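Open day, Narkholm lab, Mon 27 May
Slide 3: the manipulation bench
Keep to two minutes. Questions at the end.
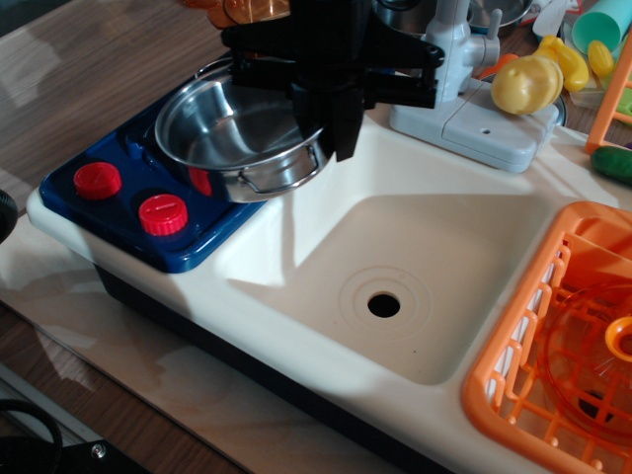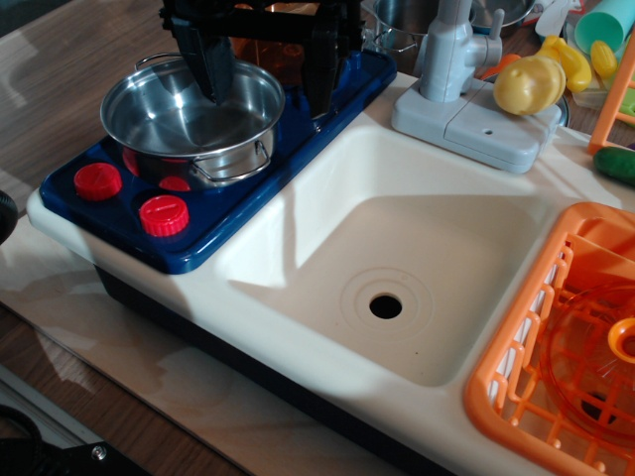 Custdale group wants cycle time first, so give it: 14 seconds per pick, median, over 247 attempts. State that failures are excluded and will be on slide 5. Then grasp choice. A steel pot with a shiny inside is a poor target for depth sensing, and the looped handle is thin. Mention sunlight on the sink unit; blinds stay open during the demo. Hand over to the Jiltstead bench.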